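About Kova

Welcome, and thank you for stopping by to find out who we are. We're a small language school on the second floor of the old Turkex building, right above the shoe repair shop (look for the blue door, and give it a good push, it sticks when the weather is damp). We teach evening and weekend classes in Turkish, Portuguese and English to grown-ups of every age, from college students to grandparents who have finally found a little time for themselves.

Kova began with 2 classes and a borrowed chalkboard. Our very first group met in a church basement one May, mostly people who had married into Turkish-speaking families and were tired of smiling politely through dinner! They wanted to follow the jokes, and they wanted to be able to answer back. That is still pretty much how we teach. You'll be talking in your first hour with us, even if all you can manage is your name and what you had for lunch, and the grammar comes along a bit later when you have something to hang it on.

These days we run 51 classes a year, and we keep every one of them small enough that your teacher will know when you've been away and will probably ask where you went. Our teachers all learned at least one of their languages as adults, so they remember very well what it is like to freeze up in front of a bakery counter.

Our lending library, which we call the Kaimal Room after the street where we had our first real address, holds 800 books, plus a shelf of magazines and a big box of picture cards that the beginners are very fond of. Students can take home anything they like for as long as they need it, within reason. Please do bring back the dictionaries.

We also put out a little newsletter called Oltance, with recipes, crossword puzzles and short pieces written by our students. It goes to 400 homes now, and you don't have to be enrolled to get it. Just leave your address at the front desk.

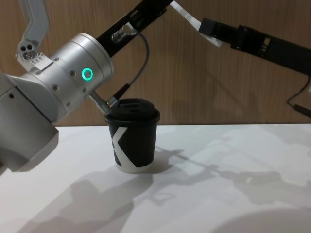 A robot arm with its green status light on.

Fall enrollment stays open until 7th October. If you aren't sure of your level, come by any weekday evening for a chat and a cup of tea and we'll find the right group for you. Returning students can sign up by phone, and family members who enroll together share one set of course books.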